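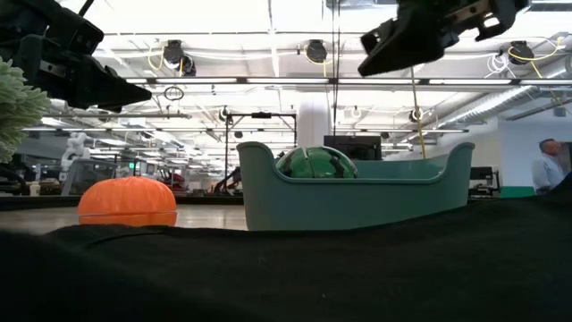

Tostoler low shelving unit from Northorpe, long version, birch finish
Four stars

I've had this one since January so I think I'm allowed an opinion by now. I wanted something long and low for under the front window, where the old bookcase used to block half the light (and the radiator, which my husband never let me forget). The alcove is 1,383 mm wide, I've measured it so many times I could tell you in my sleep, and the Tostoler is 1,334 mm, so it went in with a little bit to spare at each end. Lovely! Do measure at skirting board height though. Ours is an old house and the walls wander in a bit towards the floor.

Delivery was fine. It came in 2 boxes and one of them was very heavy, so if you live up any stairs get someone round. My neighbour Themba helped me get it over the step and was then roped into building it, poor man. The instructions are pictures only and step six is drawn from the back for some reason, so we put the middle divider in the wrong way round and had to take the whole top off again. If you're starting it after tea, maybe don't. We finished at twenty to eleven and I still hadn't done the packed lunches.

The fixings are decent, proper metal cams and no plastic ones, and there were a few dowels left over. The back panel is the weak bit. It's thin and it slides into a groove, and if the unit isn't dead square it bows out. I pinned mine in the end with some panel pins from Jacobs on the high street and it hasn't budged since.

It's a good plain shelf. The finish wipes clean (felt tip, yoghurt, something purple) and the front edges are rounded off, so I'm not wincing every time my youngest goes charging past. I keep board games and jigsaws flat on the bottom, and the top row is a mixture of picture books and tubs. The openings are nice and deep. Tubs with a dip or a slot at the front are much the best in it, you can get hold of them without lifting the whole thing out.

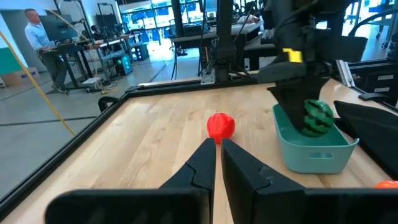

Teal bin with the handle slot, green ball inside and the red one out on the table.

Things I'd change. The feet aren't adjustable, and on our floor that means a folded bit of card under the left-hand end, which I'm cross about at this price. I paid over £200 with delivery. My sister got the Gradcombe one, a similar size and a fair bit cheaper, and hers has screw feet. But hers also sags in the middle under the encyclopaedias and mine doesn't, so swings and roundabouts I suppose.

There was also a smell for the first week or so, sort of paint and new carpet. Windows open, it went.

I did ring Northorpe about a chip on one of the side panels and spoke to a very patient chap called Ulises, who had a new panel sent out without making me post photos of everything. It took nine days to turn up. I haven't fitted it yet, the chip is on the wall side and I can't face step six again.

Would I buy it again? Yes, for this spot I would. I've got my eye on the short one for the landing, if they ever get the white back in stock.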